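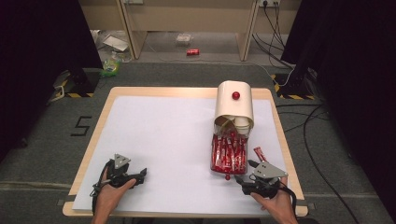 Ticket: Furnar stick-refill task, left gripper width drifts mid-demo
Opened by Riku Sugiyama, 23rd August. Station 5. The recorded opening of the left gripper wanders by up to 3 mm while the hand holding it does nothing at all. The right one behaves, which is irritating, as it does all the work: it pinches a single red packet while the left hovers over the paper with nothing in its fingers, and it is the idle one that reports movement. Out of 50 demos, Pillberg's checker threw away 10, all for the same complaint.

What I tried first
Restarted the recorder. Restarted the laptop. Restarted the recorder again with a sterner expression. Same drift. Swapped the left and right cables, and the drift stayed with the left gripper, so the cable is innocent and I owe it an apology. Firmware is the one Gindar sent in May, same on both sides.

Finger check
Opened the fingers over the bare white paper and looked through the gripper's own camera. Wide gap, nothing between the fingers, one dark speck on the white that I spent far too long trying to blame. Width on screen at that point: 1948 ticks, then 1951, then 1948 again, like it was thinking it over.

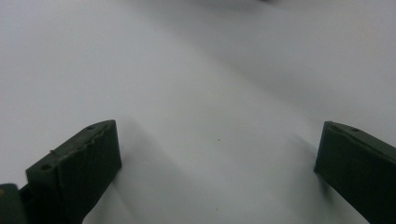 Cause
Loose set screw on the left encoder magnet. A quarter turn with the small hex key and the reading sat still. Saarinen suggested this in the first reply to the ticket and I would like it noted that I read that reply last.

To do
Re-record the 10 rejected demos. Zero both grippers fully closed before each batch. Add the set screw to the morning checklist, above "restart the laptop". Leaving this open until the new batch gets through the checker.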